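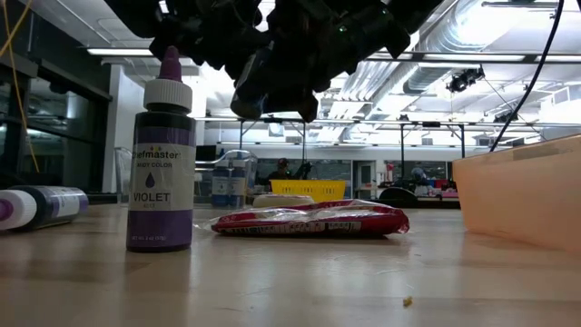 Small Things on Big Tables: the Wurnora gallery

By Balakrishnan Arumugam
Last updated: 6/7/20

In April I asked permission to keep a gallery page for the tables at Wurnora, and the answer was yes, if I also help to tidy them. So this page is half gallery and half notes. I am interested in the ordinary things which come to stay on a work table: the bottles, the wrappers, the bins, the one small white thing which everybody moves and no person throws away. I write a line or two for each, and sometimes I forget to stop.

The tables are in room 207, in the open laboratory. If you work there, you will know them. If you do not, you only need to know that the wooden tops are light in color and a little glossy, and they show every crumb.

VIOLET

The bottle which is standing up is Chefmaster, and the big word on the label is VIOLET. There is a purple drop printed with it. I like very much that the pointed tip is also purple, so you can find your color from above, when the label is turned to the other side. Other things in our laboratory should be so polite.

I learned to respect food coloring when I was helping my aunt with wedding sweets. She used one drop, then she waited, then she looked at me as if I was going to ask for a second drop. I was always going to ask. Violet is a color that is too little for a long time and then it is too much.

THE ONE LYING DOWN

A second bottle is on its side at the left, also with a purple tip. I prefer that bottles stand. When they lie, they roll to the side of the table, and you hear them before you see them. Please close the cap until it stops, and stand the bottle with the label toward the middle of the table.

If you get coloring on the wood, take a damp cloth and press. Do not rub in circles. I have made this mistake with a different table at home, and for one year I had a lilac moon beside my rice cooker.

RED WRAPPER

This is my favorite of the page. An empty-looking snack wrapper is a very good object for a photograph: red plastic, crumpled, a little bit transparent, with a printed stripe in white and dark along it. One end is curling up. It looks like it wants to leave.

Wrappers go in the bin near the door, the one with the lid. They do not go in the paper box, and they also do not go under another thing. I know that plastic of this kind is light and flies when somebody opens the door, so fold it one time and make a knot if it is long enough. My father makes knots in all wrappers. As a child I was ashamed of it on trains, and now I do the same in room 207.

THE WHITE THING

Behind the wrapper is something small and white with a rounded top. It could be a roll of tape, it could be a lid. I looked for a good while and I will not decide. If it is tape, it belongs in the drawer called Edis (the name is on the drawer front, it was there before us). If it is a lid, please marry it again with its bottle or jar.

For lids without a partner we have the shoebox with the word Fallen on it. The word was written for things which have fallen on the floor, but now the box takes everything that is alone. I have found in it a glove, a good pencil sharpener and one earring. The earring is still waiting.

ORANGE

I want to say something good about the large orange bin. It is plastic and it lets the light come inside, so it becomes brighter at the wall and at the round corner. On a gray day this is the warmest color on the table. I have taken too many photographs of it and my wife has asked me to stop sending them.

A practical word also. A bin with walls you can partly see through is better than a closed box, I think, when many people share a table. You do not need to open it to know if it is full. But it should not become a place where we put what we do not want to think about. My rule is to empty it completely when I tidy, also the bottom, also the dust in the corners, and to put back only what has a reason.

ONE CRUMB

There is a tiny yellow crumb near the lower right of the table. I did not see it when I was standing there. I saw it at home, on the big screen, and then I could not see anything else.

For crumbs: use a dry brush first, and the cloth after. If you begin with the wet cloth you only make the crumb longer. The small brush hangs on the hook by the sink. It is a pastry brush, from the Yimyam cooking evenings, and it has never touched pastry since I know it.

YELLOW BASKET

Far behind, on another counter, is a yellow plastic basket. From my table it works like a lamp, the eye goes there. To the left of it is a clear container with two bottles which have blue labels. I cannot read them from this distance and I do not pretend.

I like baskets for things which travel between counters. A basket has holes, so it cannot hide water, and it weighs nothing. When you carry bottles in it, put the tall ones in the middle and the short ones around, then nothing is leaning on the side. If something is spilled inside, wash the whole basket and not only the spot. The holes keep a sticky ring that you will find later with your fingers.

THE FAR BENCH

At the back, on the right, there is clutter with something red and something white in it. I can tell you no more than this. It is the bench I will visit next, and I ask in advance for kindness from the people who sit there. I do not throw away. I only ask "is it yours?" and I wait for the answer.

HOW I TIDY A TABLE

Some readers have written to ask for the order, so I put it in a short form.

First the rubbish, because it is easy and gives courage.
Then bottles: caps closed, standing, labels to the same side.
Then what has a home somewhere else. I carry it there at once, I do not make a pile "for later."
Then what has no home. It goes to Fallen.
Brush, damp cloth, dry cloth.

The dry cloth is important on this wood. It is the shine of the top that makes the base of a bottle have its small reflection, and a table with streaks does not do this so nicely. I confess that I finish the table partly for the photograph.

PRINTS

If you want a print for your wall, leave a note with your name in the Edis drawer. I print at postcard size on matte paper. The orange comes out well. The violet comes out darker than it is on the screen, and I have tried two kinds of paper without success. If somebody knows a paper which is good for violet, I will be thankful for the name of it.

I have 178 photographs in the big folder now, and most of them will not come on this page. Many are of the same corner of the same bin. I will add the far bench when I have permission.

Get new pictures from the Wurnora gallery by e-mail. Enter your address to receive our newsletter. You can unsubscribe at any time.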